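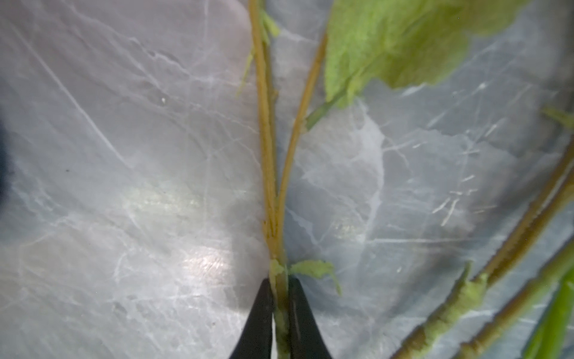 Ticket: stock counts wrong after nightly sync, Kellska web shop
Opened by: Zawadi Wanyama
Assigned: Josphat Shirima
Opened December 17, 2024
Status: waiting on customer

We use cookies to keep you signed in and to see which help pages get read. Accept all / Manage settings

Zawadi:
Shop shows artificial stems as sold out when the shelf is full. Started after we moved to the new Muli plan. Sync says "complete" every night, no errors. 430 items in the catalog, only 273 get a new stock number. The rest keep the old one, or go to zero. Bouquets are the worst. Please hurry, two wholesale orders stuck. 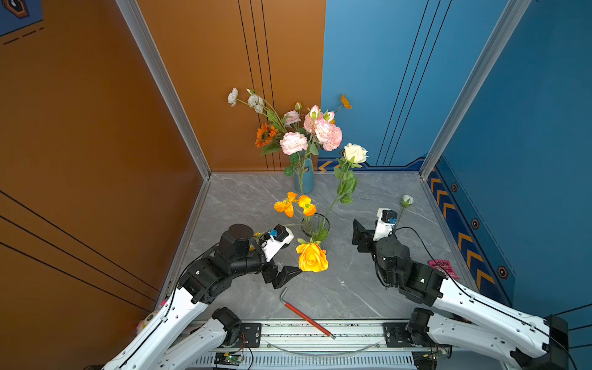
Mixed artificial bouquet in the tall light-blue vase

Josphat:
Looked at the export. File is fine, all rows there. So the loss is on import. Can you try these and write back after each one.

1. Turn off the nightly job. Run it by hand once, with the shop in maintenance mode.

Zawadi: done. Same result, same items missing.

2. Open the export in a plain text editor (not the spreadsheet, it eats leading zeros). Check the item codes on stems and peonies.

Zawadi: codes look ok. Zeros are there. Some have a space at the end tho – is that bad?

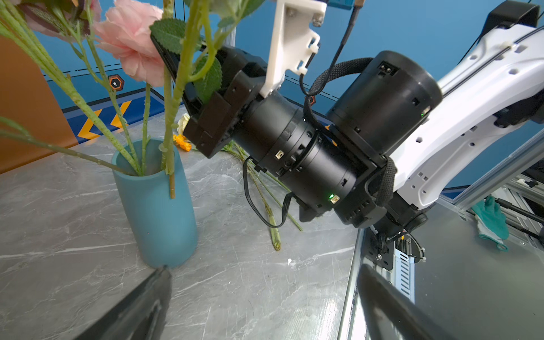 3. Strip the trailing spaces and re-import only the flowers category.

Zawadi: better!! Only 34 still wrong. All of those are bundles, vase plus stems.

Josphat:
Ok, so bundles are a seperate problem. The new plan works out bundle stock from the parts. If one part has no count, whole bundle goes to zero. Go to Catalog > Bundles > Parts and look for blanks. Batch limit is 100 rows, so you can do them in one go.

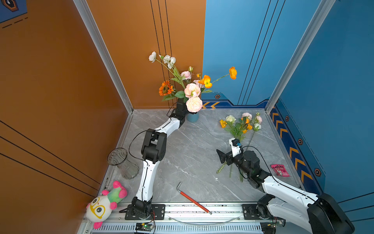 Blank is not the same as 0 in there, type the real number even if it's tiny. Then save, then recalculate. Saving alone does nothing, known bug, Sharon Mabula has it on the list for January.

Zawadi: vases were all blank. Filling in now. Will leave nightly job off till I hear from you.

Josphat: yes leave it off. Send me the log from the next manual run pls.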